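Old tower: clean it up and keep it, or let it go?
Posted by Yannick Bodin on Monday, November 2, 2020
40 comments · 215 shares

Hello everyone, long-time reader and very occasional poster. I've been going around in circles on this for weeks and my wife has asked me to please go and bother somebody else with it, so hello!

I have a desktop that I put together a good while back, and it has been a faithful thing. It did my taxes, it did my daughter's school projects, and it holds all 1,589 of my father's slides, which I scanned one winter with a cup of tea going cold beside me every single night. It still starts. It's just slow, and the fans make a noise like somebody vacuuming upstairs.

The repair place on Ulterska quoted me 565 for a new board, processor and memory, keeping the case and the power supply. For not a whole lot more I could buy something new and small and quiet. My heart says keep the old one going. My head isn't so sure. 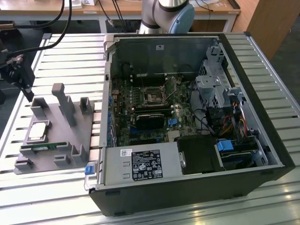
mimel_garden: Keep the case, Yannick, but please don't keep the power supply. I did exactly what you're describing, new insides on an old supply, and I spent a whole January chasing random shutdowns before I thought to swap it. A good supply costs less than one evening of that kind of misery, I promise you.

Calimlim: I'm going to disagree a little, with love. Plenty of power supplies are sold with long warranties and go on happily well past them. If it was a decent one to begin with and has enough watts for the new parts, I'd leave it alone. My bigger worry is the quote. Does the 565 include labor? And is anybody moving your files over, or is that on you?

Yannick Bodin: Labor yes, files no. They said I could bring a drive in and they'd "see what they could do," and I didn't love the sound of that.

skinora_steve: Then before you spend a penny on anything, copy those slides. Twice. One copy at your house and one at your daughter's, or a neighbor's, or wherever you like so long as it's under a different roof. I lost my mother's recipe scans in a move and I still think about her plum cake.

As for the machine, have you tried cleaning it? I mean really cleaning it — side off, out on the porch, a can of air, and hold the fan blades still with a finger while you do it. Fresh thermal paste too if you feel brave. It may well cure the vacuum cleaner upstairs. It won't make it fast, but if it's still running off an old spinning hard drive, a solid state drive will, and that's a small purchase.

mimel_garden: Seconding the drive! I should have said that first. My old one went from "go make toast" to ready before I'd sat down properly.

Calimlim: Yes, fine, we all agree on the drive. But I'd still say don't pour 565 into it. If a cleaning and a new drive don't get you there, buy the small quiet one and let the old tower retire to the closet as a backup machine.

mimel_garden: A closet is where computers go to be forgotten, Calimlim. New parts in a case he already likes is a perfectly sensible way to spend money.

Yannick Bodin: You're all very kind. I checked and it is indeed a spinning drive, the same one since the beginning, and now I'm nervous just having it switched on. So the plan is copies tonight, and then air and a new drive this weekend if the weather holds. I'm leaving the repair place alone until I see how it runs. Is there a brand of paste that's easy for clumsy hands?

skinora_steve: Any of the ones in a little syringe. A dot like a pea, no bigger — and wipe the old stuff off first with rubbing alcohol and a coffee filter.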